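Ticket: Prikelley order portal - labels printing blank after page 7
Raised by: Colleen Friesen, Brolora packing office
Status: Closed
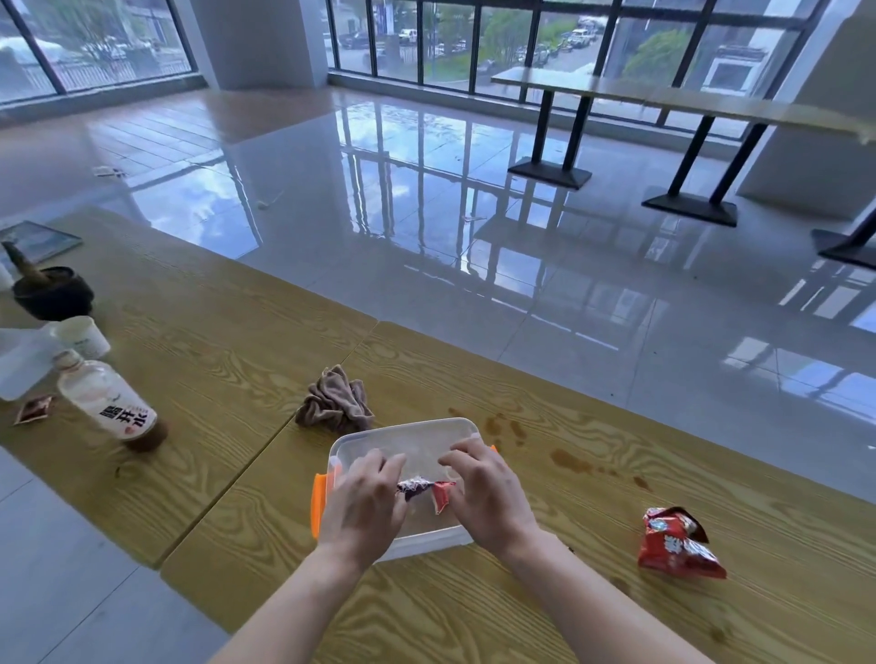
The label run for the Skukside order stops printing properly after page 7. The printer carries on feeding and cutting, but the labels come out with no text and no barcode. The order has 83 labels in total. I have tried it twice with the same result. The preview on screen looks fine all the way through.

What I have tried so far:
Turned the printer off and on.
Changed the roll.
Printed the test page from the printer's own menu. It was fine.
Logged out of the portal and back in.

The courier collection is booked for this afternoon so I need to know whether to write them by hand.

Reply from support, 29th January, 10:40
Thanks Colleen. Please don't write them by hand yet, as the courier will want the barcodes. Can you tell me which computer you are printing from, and whether a different order prints all the way through? A long one if you have it. Also, please send the last line of the print log. It is under Settings, then Devices, then History.

Colleen, 11:05
It is the desktop by the door. I ran last week's Ong order again and it printed to the end, but it only has five pages so I don't know if that proves anything. The last line of the log says "job complete, no errors".

Support, 11:20
It doesn't rule much out, no. The log only records that the job left the computer, so it would say that even if half the labels were blank.

Please try the following on the Skukside order:
1. In the print window, set the page range to 8 to 12.
2. Leave everything else alone and print.
3. Tell me whether those pages have text on them.

Colleen, 11:32
All five printed with text and barcodes. I scanned one and it came up with the right address.

Support, 11:45
Good, so the data is fine and the printer can print those pages. It looks as if the job is too big for the printer when it is sent in one go. The portal was updated overnight and the labels are now sent as pictures instead of text, so each one is a lot larger than before.

For today, print in batches of five pages. Let the printer stop completely before sending the next batch. Bin the blank labels from the earlier runs so they don't get stuck on anything.

To fix it properly, open the printer settings on the desktop, go to Advanced, and change "Send labels as" from Image to Text. You will need the admin password. I can do it remotely if you leave the machine switched on.

Colleen, 12:50
Batches worked. It was slow - nearly 10 minutes for the whole lot - but they are all done and stuck on. Machine is on, please go ahead with the setting.

Support, 13:25
Changed to Text. I sent the whole Skukside file through as one job. Can you check the last few labels?

Colleen, 13:40
All there, right to the end. The print is slightly smaller than it was but the scanner reads it. Happy for this to be closed.

Support, 13:45
Closing. The text size can be put up under Label Layout if the smaller print is a nuisance. The same setting needs changing on the laptop in the back office, and I have opened a separate ticket for that.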